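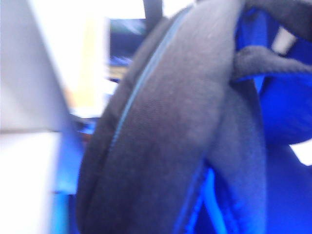
Up at 5 because my brain decided that was enough sleep, thanks brain. Rain on the window, coffee too strong, and I just sat there looking at the Plelta trail map until it got light. I've been saying since March that I'd do the long loop above Neltadow before my knees give up on me, so today was the day!

The bus out was packed (school trip, so much singing) and I got off at Parry one stop early just for the quiet. Added a mile, didn't care. The first part is all mud and cow gates and then you get into the beeches and it's lovely - green light, wet leaves, that smell I can never describe to anybody. I ate my first sandwich way too early, as usual, sitting on the wall by the spring.

The climb was worse than I remembered. The sign at the bottom says 653 feet and the one at the top says 902, which doesn't sound like a lot until you're on it, puffing like an old kettle, with two very fit retired ladies going past you chatting about curtains. They were nice about it. One of them gave me a mint.

No view at all, just cloud! I stayed up there a good while anyway and had the other sandwich and felt ridiculously happy. Then down the back way to Trilter, where the cafe had one slice of plum cake left and I got it.

Home by 3, boots full of newspaper, left heel blistered (the old socks are going in the trash, I mean it this time). Want to try the river path next, once the water's down. Must call about the gutter tomorrow. Soup for supper and now I can barely keep my eyes open.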